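**Toaster oven door: planner keeps treating the towel as part of the door**

**kestrel_lane** wrote:

We run a kitchen bench for testing task planning. The pipeline is Pranen for segmentation and grasp proposals, Dorno for motion planning, and a behavior tree on top that I wrote myself. Open-drawer and pick-and-place tasks work well enough. The one I can't get past is "take the towel off the oven door, then close the door."

What happens: Pranen gives me one merged mask for the door and the towel. Dorno then builds a collision shape from that mask, so the door comes out much thicker than it is. The grasp on the towel is rejected as being in collision with the door, and the tree goes to its fallback branch and retries until it times out. Last batch was 80 runs and 612 rejected grasps.

The overhead view is the only one going into segmentation. Here is a typical starting layout.
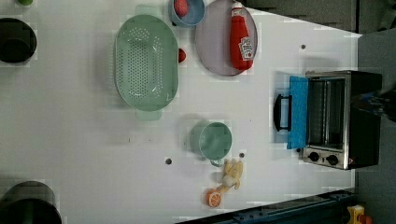

I have tried lowering the merge threshold. That splits off the towel but also splits the colander into pieces, and then the colander pick fails. I have also tried giving the towel its own prompt. The mask is good in maybe half the runs.

Is there a way in Dorno to mark an object as "ignore for collision, but still graspable"? The docs for 2.x mention allowed contacts but only between links and fixed geometry.

---

**mbrandt_ctl** wrote:

Allowed contacts work for perceived objects too, but you have to add them after the scene update. If you add them before, the update wipes them. Call order should be:

1. `scene.update()`
2. `scene.allow_contact("gripper", "towel")`
3. `plan()`

It won't help if the towel and the door are one object. You need the split first.

---

**osprey77** wrote:

I'd stop trying to segment the door at all. It's a rigid thing on a hinge. Register the oven once from CAD or a scan, track the pose and the hinge angle, and subtract the model from the cloud. Whatever is left over near the door is the towel. We did this for a dishwasher rack and the merge threshold stopped mattering.

---

**kestrel_lane** wrote:

@mbrandt_ctl I had the order wrong. Fixed, thanks. No change on the merged masks, as you said.

@osprey77 The reason I haven't done that is the oven isn't bolted down. It gets moved between runs on purpose. I would need to register it each time, and with the towel over the upper edge of the door I don't have much of that edge to fit to.

---

**osprey77** wrote:

Fit to the body and the front panel, not the door. The knobs give you two good round features. Then the hinge angle is a one-parameter search. You don't need the top edge.

---

**fennel_stack** wrote:

I disagree with the model-based route. It will work for this oven and then you'll have to do it again for the next one. If the point of the bench is to test general planning, you're putting the answer in by hand.

Color alone would split this case. Bright blue cloth against stainless and black is about as easy as it gets. Run a second pass inside the merged mask only, with the lower threshold, and leave the global threshold where it was. The colander never sees the low threshold.

---

**osprey77** wrote:

And when the towel is gray? That's tuning to one towel, which is the same complaint you just made about my oven.

---

**fennel_stack** wrote:

The second pass isn't color-only. It uses the same features as the first, just on a crop. Color happens to make it easy here.

---

**mbrandt_ctl** wrote:

Separate issue. Your fallback branch shouldn't retry with the same scene. 612 rejections over 80 runs means the tree is asking the same question repeatedly. Put a re-perceive node in front of the retry and cap it at three. You'll still fail, but faster, and the logs will be readable.

Also check the handle. It sticks out past the towel, so for the close-door step you can plan a push there even while the towel is on. I'd make that its own test.

---

**kestrel_lane** wrote:

March 2018 build of Pranen, for anyone asking about versions.

I tried the crop pass first since it was less work. Changes are about 40 lines in the segmentation wrapper. The colander stays in one piece and the towel comes out as its own mask. I have only checked this on saved images, not on the arm.

Retry is capped at three now with a re-perceive in front. I also logged the grasp checks separately from the path checks. They were going into the same counter before, so my 612 may include some path failures.

Still open: Dorno pads the towel by the default margin, and the padded shape overlaps the door. `allow_contact` between towel and door has no effect. Ticket 2253 on the tracker looks like the same thing but it has no replies.

---

**mbrandt_ctl** wrote:

Padding is applied before the contact table is read. Set the margin to zero for that one object with `set_padding("towel", 0.0)` after the update, same place as the other call. Leave it on for the door.

---

**osprey77** wrote:

I still think you'll want the hinge angle for closing. A mask doesn't tell you how far open the door is.

---

**kestrel_lane** wrote:

Agreed on the hinge angle. I'll try the body fit for that part and keep the crop pass for the towel. Will post the wrapper diff once it has been through a full batch on the arm.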